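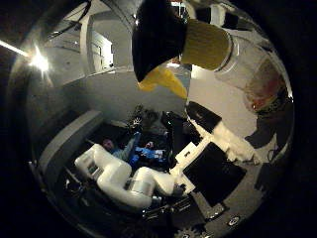
Sartori
Set-up guides and customer help, Surncombe Lighting

Guides > Ceiling lights > Drullura > Section 4: Glare and dimming

4. Taming the glare

By now your Drullura is up on the ceiling, the power is back on and you've probably squinted at it once already. It's a bright light! I like it bright, but a bright light against a pale gray ceiling can throw a hard white star into the corner of your eye, and it's worse if you spend any time looking up. This section is where we fix that. You'll need the Pollunero wall dimmer from Section 3, the frosted cover that came in the flat box, and a stepladder.

CAUTION: Turn the light off at the breaker before you touch the cover, and let it cool. The wall switch is not enough. Don't use this section if you still have bare wires showing anywhere -- go back to Section 2.

4.1 Find the bad spots

1. Turn the light on at full brightness and shut the door. If daylight comes into the room, wait until evening.

2. Stand in the doorway and look in. I always start there. A white door and a white door frame bounce a surprising amount of light back at you, and if yours are gloss paint you'll notice it right away.

3. Walk to each place where people really use the room and look straight ahead, then up. Sit if it's a sitting place. If anyone lies back in there (a mat, a recliner, a bench, whatever you've got) then lie back yourself and look at the ceiling for a few seconds, off to one side of the light.

4. Hold your hand up with the fingers spread so it covers the light. If your eyes relax when the hand goes up, that's a bad spot. Put a piece of masking tape on the floor there.

Note: Don't stare into the light while you do this. Glance and look away.

4.2 Fit the frosted cover

1. Breaker off, light cool. Yes, again.

2. Loosen the two thumbscrews on the rim. They don't come all the way out, so please don't force them. I did that on my first one and spent a long while hunting for a spring on the carpet.

3. Lift the cover into the ring with the matte side facing the floor. The part number (2182) is molded on the inside edge and should be facing the ceiling when you're done.

4. Turn it to the right until it clicks, then snug up the thumbscrews with your fingers. No pliers.

5. Turn the breaker back on and go around your tape marks again.

A lot of people can stop right here. If one spot still bothers you, keep going.

4.3 Set the top level on the dimmer

The Pollunero comes set to full output, and full output in a small room is a lot. You can lower the top end so that "all the way up" is a level you can live with.

1. Turn the light on and slide the dimmer all the way up.

2. Pull off the faceplate. There's a little wheel at the bottom left. Leave the screws alone.

3. Turn the wheel down slowly while somebody stands or lies at the worst tape mark and tells you when to stop. On your own, you go back and forth -- it's fine, just slow.

4. Push the faceplate back on until both sides snap.

For general use I aim for 500 lux at table height and let the rest of the room fall where it wants. You don't need a meter if you don't own one. Can you read the small print on a medicine box without leaning in? Good enough.

CAUTION: If the light flickers or buzzes at the low end, turn the wheel back up a little. If it keeps on buzzing, switch it off and write to us before using it again.

4.4 If it still bothers you

Try the boring things. Move the seat or the mat so that the light is behind your head, because that fixes more rooms than any part I could sell you. Gray walls are easier on the eyes than white ones, especially flat paint, so if you're repainting anyway, keep that in mind. And wipe the cover! Dust on the matte side makes the glow patchy.

Go on to Section 5 for cleaning and spare parts.

Comments

gloss_regret: Did the hand trick and ended up with four bits of tape on the floor. Cover took care of three of them. The last one was right by the door, which I painted in December. Gloss, of course.

northside_den: My cover doesn't click, it just turns and turns. Thumbscrews too tight?

Surncombe help: Yes, most likely. Back them off a full turn and try again.

mattie77: is the wheel supposed to be that stiff

Surncombe Lighting | Contact us | Page updated January 15, 2026 | Back to top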